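Travel Desk > Before You Fly > Luggage Care at Home

Filed under: Baggage, Repairs and Storage

Caring for Wheeled Luggage Between Flights

The Bisdale Air Travelers' Association receives a large number of inquiries in June concerning bags that were sound when put away and proved difficult to use when taken out again. The guidance below has been prepared by the Association's baggage office for members who wish to clean, repair and store their luggage at home. It applies to checked and cabin bags with fixed or swivel wheels.

Before starting

Empty every compartment, including the lining pockets and the space behind the zippered divider. Remove old routing tags and the small bar code stickers that are placed on the shell at check-in. An old sticker can be misread by a scanner and may send a bag toward a previous destination. Adhesive that remains on a hard shell may be softened with a little cooking oil, left for a few minutes, and wiped away with warm water and dish soap. Solvents such as acetone should be kept away from all plastic shells.

Members will need an old toothbrush, a pair of tweezers, a seam ripper or small scissors, two soft cloths, dish soap, a candle stub and a screwdriver that fits the wheel housings. A towel laid on the work surface will protect the shell from scratches while the bag is upside down.

Wheels

Lay the bag on its back and turn each wheel by hand. A wheel that drags or stops has usually collected hair, thread or carpet fiber around the axle. Cut the fiber across in two places with the seam ripper and draw it out with the tweezers. Brush out remaining grit with the toothbrush, dry, before any water is used. Water applied first will carry the grit into the bearing.

When the wheel turns freely, wipe the tread with a damp cloth and allow it to dry. One drop of light machine oil at each end of the axle is sufficient. Wipe away the excess, as oil on the tread will mark floors and collect dust. Cooking oil is not suitable here and will turn sticky in storage.

Examine the tread for flat spots and for cracks running inward from the edge. A cracked wheel should be replaced before the next trip. On many bags the wheel is held by two screws reached from inside the lining - look for a short zipper near the bottom corners. Where the wheel is riveted, the rivet must be drilled out and replaced with a bolt and locking nut of the same width. Members who do not own a drill are advised to use a repair shop. Measure the diameter and the width of the old wheel before ordering, and replace wheels in pairs so that the bag stands level.

Handles

Extend the handle fully and wipe both tubes with a cloth wrung out in soapy water. Dry them completely. If the handle sticks partway, press the release button several times with the tubes extended, and then check the tubes for dents. A shallow dent can be tolerated. A deep one will continue to catch, and the whole handle assembly should be replaced. Do not spray lubricant into the tubes, where it will find its way to the lining and from there to clothing.

Carrying handles at the top and side should be pulled firmly. If the stitching has opened, it can be closed by hand with waxed upholstery thread and a heavy needle, following the original holes.

Zippers

Brush the teeth from end to end with the dry toothbrush. Rub the candle stub lightly along both sides, then run the slider back and forth until it moves evenly. If the teeth separate behind the slider, the slider has probably spread. It may be squeezed very gently with pliers, a little on each side, testing after each squeeze. A missing pull may be replaced with a short loop of cord. Long loops and ribbons are best avoided on checked bags, where they may catch in conveyor equipment.

Shells and fabric

Hard shells should be washed with dish soap and a soft cloth and dried at once. Light scuffs on a glossy shell can be reduced with 4000-grit polishing paper, used wet and with very little pressure. The method is not recommended for matte or textured shells, on which it leaves a shiny patch. Fabric bags should be vacuumed with the brush attachment and spot cleaned only. Soaking may loosen the stiffening boards.

To remove a stale odor, leave the bag open in moving air for 2 days, with an open dish of baking soda inside. Direct sun for an afternoon does no harm to most linings but may fade colored fabric.

Storage

Bags should be stored dry, upright and with the handle lowered. Smaller bags may be nested inside larger ones provided that the zippers are left partly open. Basements and garages are acceptable only if they remain dry throughout the year. Swivel wheels should not carry the weight of other items stacked above them.

Write your name and telephone number on a card and place it inside the bag before it is put away. The outside tag is frequently lost in handling, and the card is often the only means by which an airline can identify the owner.

Members may request Leaflet 1476, which includes a printed wheel measuring gauge, from the baggage office.

Reader comments (3)

Tala Smadi
The candle worked very well on my old Prukia cabin bag. I had been using soap, and it left white marks all along the zipper tape.

Arvo Rantala
Please add that riveted wheels can have a plastic cap over the rivet. I looked for screws inside the lining for most of an evening before I noticed it. The cap comes off with a thin knife blade.

Ketsara Ruangrit
All four wheels on mine turn freely and I have replaced the worn pair, but the bag still wanders to the left when I push it. Is there a way to check this at home? 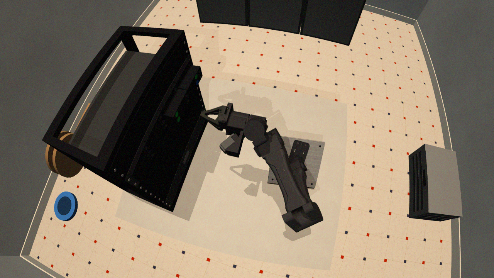 A bag that wanders after its wheels have been cleaned should be tested first empty and then packed, as uneven packing is a common cause. Choose a smooth, level floor and push the bag slowly, with one hand at the center of the handle, for 14 feet or as far as the room allows. A patterned floor makes the drift easier to judge: on pale tile with small red and dark navy squares at the corners, a row of squares may be used as the line to follow, and the seams are thin enough that they should disturb the wheels very little. Turn the bag to face the other way and repeat the test along the same row. If it pulls toward the same side of the bag both times, check the wheel housings on that side for a loose screw. If the direction changes, the floor is probably not level and the test should be repeated elsewhere. - Valtteri Rautiainen, baggage office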